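Bin picking robot learns when to give up, and clears more bins for it

7/7/26

A robot arm that quits early gets more done. That's the short version of a result out this week from the Vollusis group at the Desjardins lab, where a team has been working on the old problem of getting a machine to empty a bin of mixed stuff it has never seen before.

The method is called Hosura. The idea behind it is simple enough. Most picking systems look at the bin, choose the best grasp they can find, go in, close the fingers, lift, and only then check whether they've got anything. If they haven't, back up and start over. A miss costs nearly as much time as a catch.

Hosura checks on the way down. And again as the fingers start closing. If the odds of a good hold drop under a set line at any point, the arm stops where it is, shifts, and tries from there. No trip back to the home pose, no fresh scan of the whole bin.

Sounds obvious. Getting it to work was not, the group says. Early versions bailed out of nearly everything. One build from last November would hover over an item, back off, hover, back off, and go on like that until somebody hit stop. The fix was to make giving up cost something in training, so the arm only quits when a retry is really worth it.

The numbers, from the group's own report: 166 bins run start to finish, same arm, same gripper, once with the standard method and once with Hosura. Average time to clear a bin fell by 37 percent. Drops, meaning items lifted and then lost before they reached the tray, went down by 13 percent. The second figure is smaller than the team hoped for and they say so.

Items were a mix on purpose. Play food, cups, small bottles, odd shaped blocks, things with one fat end and one thin one. Some lying flat against the wall, which is where grippers tend to have a bad time, as there's no room for a finger to get down the side.

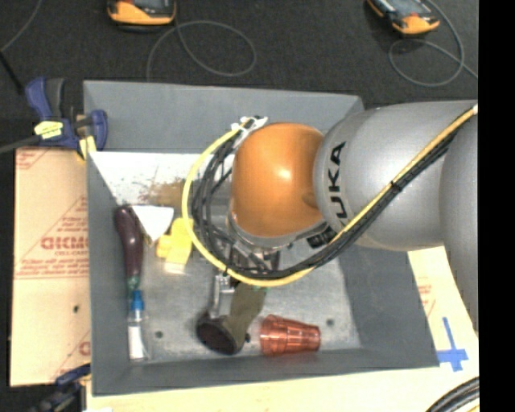 Walls turn out to be where most of the gain comes from. In the standard runs the arm would commit to a grasp near the side, touch the bin, trip its force limit and stop dead. Somebody then has to clear the fault. Hosura picks up the rise in force sooner and slides the fingers inward before the limit is reached. Faults near the walls dropped enough that the team could leave the cell running through lunch, which they hadn't been doing.

Smooth and see-through items are still a headache. Depth sensing does poorly on clear plastic, so the first guess at where the thing sits is often bad, and a method that corrects a grasp on the way down can only correct so far. The report puts clear items in their own table and the improvement there is slim. A tumbler on its side is listed as one of the worst cases, it rolls when touched and the arm ends up chasing it accross the floor of the bin.

Long items have another problem. Grab one near the end and it swings, and the swing can knock other things around, so the picture the arm took a second ago is already out of date. The group tried slowing the lift for anything over a certain length. Helped a bit. Cost time. They left it switched off for the main runs and put the slow lift numbers in the back of the report.

What's notable is how little hardware is involved. There's no tactile skin on the fingers and no special camera. Force readings come from the joints of the arm, and the check runs on the same computer that was already planning the moves. A lab with a similar setup should be able to add it without buying anything, tho the tuning takes patience. The report says 7 days from bare arm to first decent run, and that was with people who wrote the thing.

Training was done on real grasps, no simulation. The team's view is that contact near a wall is too messy to fake well, and that a smaller set of real tries beat a much larger set of simulated ones when they compared the two early on. That comparison isn't in the report, which is a shame. It'd be the first thing a lot of people in the field ask for.

Also missing: any test on a second arm. Everything was done in one cell, with one gripper, in one type of bin. A deeper bin or a softer one could change the force readings a good deal, and the line where the arm decides to quit was set by hand for this setup. The authors call that the main weak point and say a version that sets its own line is next.

Jandomero, the warehouse equipment firm, put money into the work and has an option on the software. The company told us it wants to see the method on packed totes before it goes anywhere near a customer site. Fewer stops is the draw. In a plant, one stuck arm can hold up a line, and the time lost is mostly the walk over to reset it.

No date for that trial yet. The lab says the cell has to be rebuilt first, with a bigger bin and a tray that moves, and the parts are on order.

The code for the check itself is supposed to go public with the final paper. The training grasps may take longer, there's a question over what Jandomero can hold back under the funding deal. Both sides say they expect to sort it out. A person at the lab put the chances of the full set coming out as good, then asked us not to print a month.

One more detail from the report, down in the notes. With the give up check on, the arm picks items in a different order. It goes for the middle of the bin first and leaves the edges for last, even though no one told it to. The standard method had no such habit. The group thinks it comes from the cost of quitting, as edge grasps get dropped more often and the arm learns to put them off. They're looking at whether forcing that order on the standard method gets you part of the speedup for free. Early runs say some of it, yes. Those results aren't in the current report and will be written up seperately.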